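Keeping Bottles and Caps in Order on the Work Table
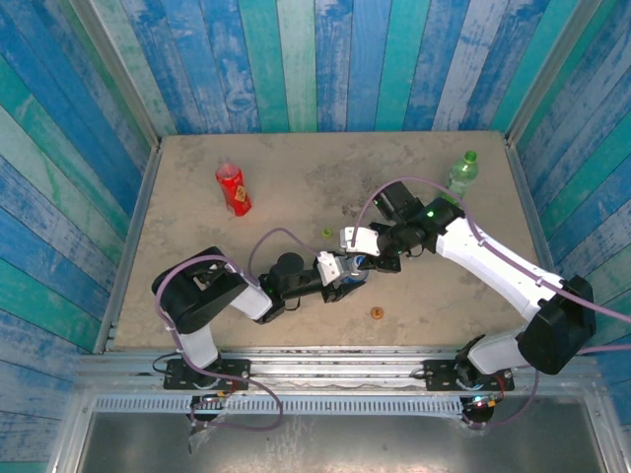 Red bottle and green bottle at the back of the table, the small green cap lying separately.

In our house the work table is used by everyone, and the bottles are always the first problem. A cap comes off, it rolls, and in the evening there is a bottle standing open on the shelf. My neighbor Pushpa Bansal in Girnton has the same trouble in her kitchen, so we put our tips together on one page.

Keep the bottles at the back. A tall bottle near the front edge gets hit by an elbow sooner or later. I put mine close to the back wall, one to the left and one to the right, and the middle stays free for work. If your wall is made of planks, as many garage walls are, leave the width of a hand between bottle and wall, so you can wipe there.

Give loose caps one place. A jar lid turned upside down is enough, or a saucer with a chip in it. When you open a bottle, the cap goes into the lid immediately, before you pour. Small round things of coin size, like washers and discs, should have a second lid. If they are mixed with the caps you will search twice.

Match cap and bottle by color when you can. Green cap on the green bottle, red cap on the red one – it sounds like a thing for children, but it saves time. Be careful when a spare cap looks similar. Turn it on, hold the bottle upside down over the sink and wait a moment. If one drop comes out, throw the cap away.

Label what you refill. A bottle from the shop has its own label, and it tells the truth only until you fill it with something else. Remove the old label with warm water and a little cooking oil, dry the bottle well, and write the new content on masking tape. Put the month also. I found vinegar from August that I believed to be water for the plants. Never put cleaning liquid into a bottle which was for drinks, even with a label.

Cleaning a dusty light table. A sand-colored top hides the dust but it shows every dark smudge. First brush it dry, with a soft hand brush, from the back to the front. Then use a damp cloth with one drop of dish soap. For scuff marks I use baking soda with a few drops of water, rub in small circles, and wipe again with a clean cloth. Try it first in a corner. Two light rounds are better than one strong.

Old painted boards. Blue paint which has become streaky, with the wood coming through, can stay as it is if you like the look. I like it. Wipe it only along the direction of the board and with a cloth that is almost dry. If the paint is very old, do not sand it before you have tested it for lead. Test kits are sold in paint shops.

At the end of the day, close all bottles and look once under the table. Up to three caps in one week is my record.

Pankaj Rathore, November 2018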